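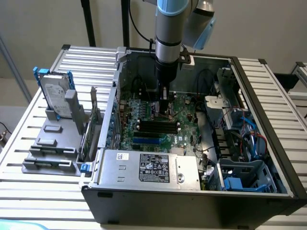 So, kleiner Thread zu meiner neuen Jacke, weil mich gestern wieder drei Leute in der Bahn danach gefragt haben. Holt euch einen Kaffee, ich hab viel zu sagen (wie immer, wenn es um Klamotten geht).

Es ist die kurze schwarze Bomberjacke von Darkier, die mit dem hohen Strickkragen. Die wollte ich schon seit Dezember haben! Damals 168 Euro und ich so: nee, lass mal. Jetzt secondhand gefunden, Etikett noch dran, und da konnte ich dann wirklich nicht mehr nein sagen.

Passform: fällt riesig aus. Ich hab S genommen und da passt trotzdem noch ein dicker Hoodie drunter. Die Ärmel gehen mir bis zu den Fingerspitzen, ich krempel sie einmal um, dann sieht man das lila Futter und das ist eh das Schönste an dem ganzen Teil.

4 Taschen außen, eine innen, und in die Innentasche passt sogar mein Handy. Ich sag das nur, weil meine alte Jacke von Zetico so Fake-Taschen hatte, die zugenäht waren. Wer denkt sich sowas aus?? 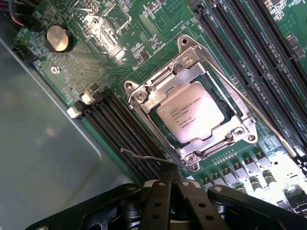

Der Prozessor sitzt schon mal im Sockel 🙌

Kombiniert hab ich sie bis jetzt meistens mit der weiten karierten Hose von Drelimell. Die ist an der Taille viel zu weit, aber mit Gürtel geht's, und unten schleift sie so ein bisschen über den Schuh, was ich total liebe (meine Mutter nicht).

Schuhe: die klobigen Plateaudinger, ihr kennt sie. Sohle links klebt inzwischen zum zweiten Mal. Ich trag die, bis sie auseinanderfallen.

Kette und Ringe sind alle vom Flohmarkt, bitte nicht nach Links fragen, es gibt keine. Der dicke Ring mit dem grünen Stein hat 12 Euro gekostet und färbt meinen Finger grün, passt also farblich.

Was mich an der Jacke nervt: der Reißverschluss. Der hakt unten bei jedem zweiten Mal und ich steh dann da an der Haltestelle und fluche. Kerzenwachs hilft ein bisschen, hält aber nur ein paar Tage.
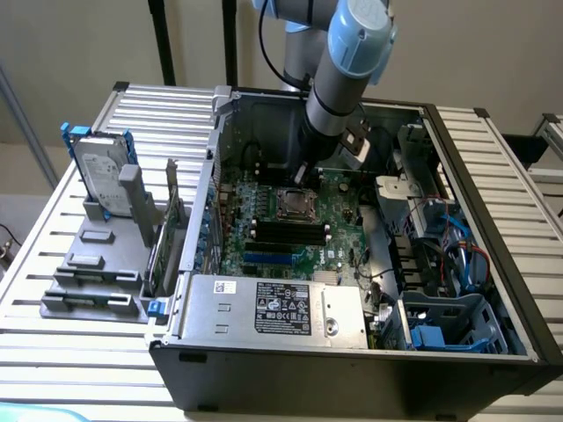
Minhas schreibt drunter, dass man bei Darkier den Schieber tauschen lassen soll und bloß nicht den ganzen Reißverschluss, das macht jede Änderungsschneiderei für kleines Geld und danach läuft er wieder.

Oh, das probier ich! Bei mir um die Ecke ist eine, die hat mir schon mal einen Mantel gekürzt und das war richtig gut gemacht. Ich nehm dann gleich die karierte Hose mit, die könnte an der Taille echt zwei Abnäher vertragen.

Und für alle, die nach der Mütze fragen: selbst gestrickt, Anleitung hab ich keine, ich hab einfach angefangen und irgendwann aufgehört. Morgen zeig ich euch noch die Tasche dazu, da muss ich erst den Riemen wieder annähen.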